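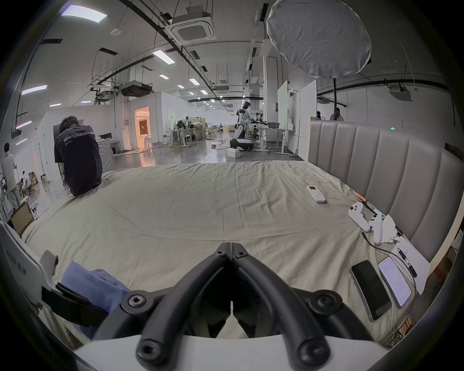 Remote control and two white handheld controllers on the beige sheet.

Calloway Safe Storage Project
Progress report to the Tolura Fund, June 21, 2022
Prepared by Darnell Ostrowski

It has been a really good spring for us. When we wrote in March we had a cupboard full of lockboxes and not many people to give them to. Since then we have handed out 431, nearly all to households that already own at least one firearm and had been keeping it in a wardrobe or a drawer. The rest of the first order is spoken for, and I'm delighted with that!

Home visits

These started slowly and have become my favourite part of the job. We have now done 70. A visit takes less than an hour: we talk through where the gun and the ammunition are kept, fit a cable lock or a box if the owner wants one, and leave the leaflet. We don't take names for any list, we don't ask to see anything the owner would sooner not show us, and we say so on the doorstep. Gun owners have been generous with their time (and their coffee), and several have passed our number on to a brother or a neighbour.

Fitzgerald Holloway has led the visits on the Brasano side of the county. He grew up hunting there and people are glad to talk to him about rifles first and locks second, so his visits run long and go very well.

Shops and ranges

Eleven shops and ranges now keep our leaflets by the till. Two of them, both in Zundov, have also agreed to hold guns for a customer who wants them out of the house for a while, for instance when a teenager is having a hard time. We would love more places to offer this. The sticking point is insurance, and the owners we have spoken to want something in writing about who is liable while a gun is in their safe. Fitzgerald is drafting a one-page agreement for them to look over.

Money

Spending is on budget apart from postage, which has gone over because we mailed boxes to people too far out to collect. The cable locks came in cheaper and cover the difference.

Next

A second order of lockboxes, in the larger size that owners of two or more handguns keep asking for. The storage talk for new parents, which is written and needs a room. I will send the revised leaflet with the next claim form.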